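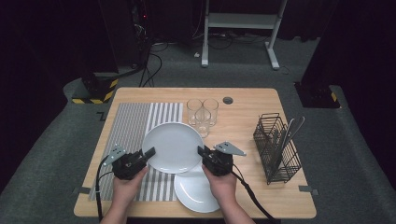

4. Setting and clearing the table

This section covers the Vokovero dining table in the shared kitchens at Warkville, together with the placemats and plates kept in the cupboard beneath the Wada hob. Read section 3 (Unfolding and levelling the table) first if the table has been moved.

4.1 Before you start

1. Check that the table stands level on the carpet. Press down on each corner in turn. If it rocks, turn the foot at that corner until it stops.
2. Wipe the top with a damp cloth and dry it straight away, working along the grain.
3. Take out one striped placemat and one dinner plate for each person. Keep any spare plates in a stack at the far end of the worktop.

Note: The placemats are stored flat. If one has been rolled, lay it face down under a chopping board for an hour before use.

4.2 Laying the placemat

1. Lay the mat so that the stripes run from the front of the table to the back.
2. Leave a gap of 38 mm between the mat and the front edge of the table. A mat that hangs over the edge gets caught on sleeves.
3. The stripes are narrow on one side of the mat and wider on the other. On a table set for two or more, put the wider stripes on the right at every place.
4. Smooth the mat outwards from the middle with the flat of your hand.

4.3 Placing the plates

1. Hold the plate at its left and right rims and keep it as near level as you can.
2. Bring it in over the mat and lower it straight down. Do not slide it into place - sliding rucks the mat and marks the underside of the plate.
3. Let go of both sides together.
4. If a second plate is waiting on the table, keep it flat and clear of the front edge. It may rest partly on the mat while you deal with the first one.
5. For a first course served on its own plate, set one plate on top of the other and line up the rims.

CAUTION: Plates straight from the dishwasher may be too hot to hold. Leave the door open for ten minutes before unloading.

CAUTION: Do not stack more than six plates on the table. Taller stacks belong on the worktop or in the cupboard.

4.4 Hot dishes

The placemats protect the table from warm plates only. Oven dishes, pans and teapots need a cork mat underneath. The top will take a warm plate on a placemat without harm, but anything hotter can leave a pale ring in the finish. Rings are dealt with in section 7.

4.5 Clearing

1. Scrape leftovers on to one plate and put the cutlery on it.
2. Lift the plates off one at a time, both hands on the rim.
3. Pick up each mat by two corners and shake it over the sink.
4. Wipe spills off the table at once, paying attention to the rounded corners, where crumbs and water tend to collect.
5. Return the mats to the cupboard flat, striped side up.

Note: The mats can be sponged with warm soapy water. Do not put them in the tumble dryer or iron them.

4.6 Replacements

Chipped or cracked plates should be taken out of use and wrapped in newspaper before they go in the bin. Replacements are plain white and come from the Grekov catalogue:

Dinner plate, white, part 130
Striped placemat, grey and white, part 164
Adjustable table foot, part 236

Hand orders to Chepkoech Athumani at the housing office. Orders are sent off once a month, except in March, when the stores are closed for stocktaking.

Continue to section 5, Seating and chair care.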